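Dressing the cable on a secondhand robot arm (without snagging it every ten minutes)

Posted in: Shared Shop, Robot Stuff
Filed under: cables, grippers, things I did twice

OK so a few of you asked how I run the gripper cable on our arm, and I kept typing the same half answer over and over, so let me write the whole thing down once. This is for a six-joint arm with the cable on the outside. If yours has wiring through the middle of the joints, lucky you, go do something fun with your evening.

Some background. Our shop (Mudgway, if you're new) got the arm used in October, and it came with no gripper and no cable. The gripper is a parallel one that Deming Kong had in a box at home, and we've been using it on the long counter by the cabinets, the one with the two slots cut into the top. The job I wanted was simple: pick up little things off the counter, drop them in a slot. The arm did that fine from the first night. The cable was the problem! It caught on the forearm, it caught on itself, and once it pulled tight enough that the gripper quit talking to the controller halfway down.

What you need

Gripper cable, longer than you think. I'll get to how long.
Hook and loop straps, the soft kind, at least eight.
A few inches of thin foam or an old bike tube.
Masking tape and a marker.
A helper, or a lot of patience.

I used the Zollby straps because they were in the drawer. Any soft strap will do. Please don't use zip ties for the first pass. You will be moving these straps, probably a lot, and snipping a zip tie right next to a cable you like is a bad feeling.

Step 1. Measure with string

Tape a string to the wrist and run it down the outside of the arm to the base. Now jog the arm to the furthest reach you really use, then to the most folded-up pose you really use, and let the string slide. Mark it at both. On mine the long mark came out at 2115 mm, and I added 100 mm for the plug end because the connector is stiff and doesn't like bending right where it comes out. Don't measure with the arm parked at home and call it good. I did that the first time and ended up with a very nice cable for an arm that never moves.

Step 2. Start at the gripper, not at the base

Everybody wants to start at the base, me included. Start at the gripper. Plug it in, then give yourself a big loop around the wrist before the first strap. Bigger than looks sensible. The wrist does most of the twisting, so all the slack it needs has to live right there. My loop sticks out about 70 mm from the wrist and it looks goofy and it works.

With the loop held by hand (this is where the helper comes in), turn the last joint all the way one way, then all the way the other, slowly. You want the loop to open and close without going flat against the housing. If it goes flat, feed in more cable. If it flops down in front of the fingers, take some out.

Step 3. Strap the forearm

The forearm doesn't bend, so you can be neat here. I put a strap near each end and a couple between. Snug, with a bit of foam under each one so it doesn't creep. Mark the cable with a band of masking tape at every strap. Later, when you wonder if it slipped, you just look at the tape.

Step 4. Go over the big joint

This was the part I got wrong twice. I had the cable pulled in tight on the inside of the elbow, which looks tidy and pinches as soon as the arm folds. Run it over the outside of the joint in an arc instead, with one strap before and one after, and nothing on the joint itself. Leave it free to slide a little. Then on down the lower part of the arm to the base, strapping as you go.

Step 5. Test it slow, then test it on the real job

Set the speed to 10 percent or whatever your lowest setting is. Keep your hand on the stop button. Run each joint by itself through the range you use, and watch the cable, not the gripper. After that I run the slot move: over the slot, straight down, straight up, over to the other slot. Straight down is the one that shows trouble, since the wrist loop has to clear the counter while the fingers go in.

I do 40 of those in a row before I trust it. If every tape band is still where you put it, you're done. If one moved, find out which pose pulled it and add slack on that side.

One more thing about the slots. Set your lowest point by hand, with the fingers closed, and creep down. Check it again any time you touch the gripper mount. Ours moved a hair when I swapped the bolts and I got to hear what fingers sound like on a metal rim. Not great.

If you're using the Inier plugin for your moves, put a waypoint directly above each slot so it can't cut the corner. The Korkis one does that by default, I think, but I haven't used it since last year so check me on that.

Questions go in the comments, I get to them most nights.

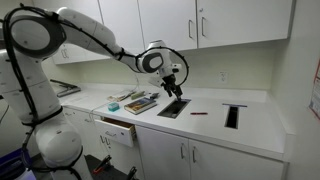 Cable over the big joint, along the forearm, loop at the wrist, gripper above the first slot.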